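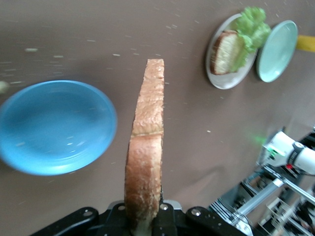 For years, the hardest part of an HIV prevention visit in Prunport was getting anyone to come back for a second one. The Savia clinic on Matos Street changed that by moving its follow-ups to the early morning, and the mood in the waiting room at seven is a delight: people chatting over coffee, a slice of bread toasted deep orange-brown at one end and paler at the other, lab slips tucked under saucers. Of the 502 people who started daily PrEP there last year, all but 53 were still picking up refills in July. I had to ask for that number twice!

Jonatan Dalen, the nurse who runs the program, credits the pharmacy window. Patients used to leave with a prescription and a bus ride ahead of them. Now they leave with the pills, a date for their next test and his direct line (he does pick up, I tried it).

The next stop is Dradent, 50 miles inland, where the nearest clinic offering PrEP has been a half-day trip for as long as anyone can remember. Two rooms have been rented above the post office, and the first morning sessions are already full. Dalen is driving out himself for those, with a cooler of test kits in the back seat and a very long list of people to call.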